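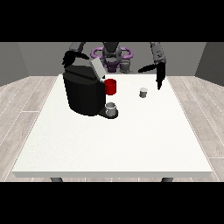 Is the Riltum coffee task pack worth it for a two-arm setup?

Posted by zudden_fan in Simulation and Training

Hi all! I've been playing with the free Riltum demo since August and I'm hooked. Two arms, a coffee machine, a couple of cups on a white table, and I've lost whole evenings to it. Now I'm looking at the full coffee pack from Hestura, which comes with 22 task variations and 2000 recorded demonstrations. My plan is to train a policy for putting a cup on the drip tray and working the lid, then try it on a real pair of arms at our makerspace. Has anyone here bought it? Are the demos any good, and will my one older graphics card cope?

Ottavio Martinelli

Bought it in the spring and I love it! The cup tasks are the best part. Start positions vary a lot, so your policy can't just memorize one spot on the table, and the grippers close on the cups in a believable way. I trained on 1307 of the demos and kept the rest back for testing. My best run got 18 out of 20 on plain cup placement, which made me very happy.

The lid is harder. Contact between the fingers and the lid is touchy at the default time step, and mine kept slipping off the edge. Halve the step and it settles down - slower, but worth the wait. Train the cup and the lid as two separate skills first and join them later.

For the real arms, plan on collecting some demos of your own. The lighting in the pack is very even and the room is plain gray, so a camera policy gets confused by a normal busy workshop. Turn on the random textures and lights in the settings before you train, they're off by default (I missed this for weeks).

As for your card, drop the camera resolution and run fewer copies at once. Mine is nothing fancy either.

Vlad

get the pack, its fun. dont know about real arms, only ever used it in sim

zudden_fan

Thank you both! Ottavio, did you change the time step for the cup tasks too, or only for the lid?

Ottavio Martinelli

Only the lid. Cups were fine on the default.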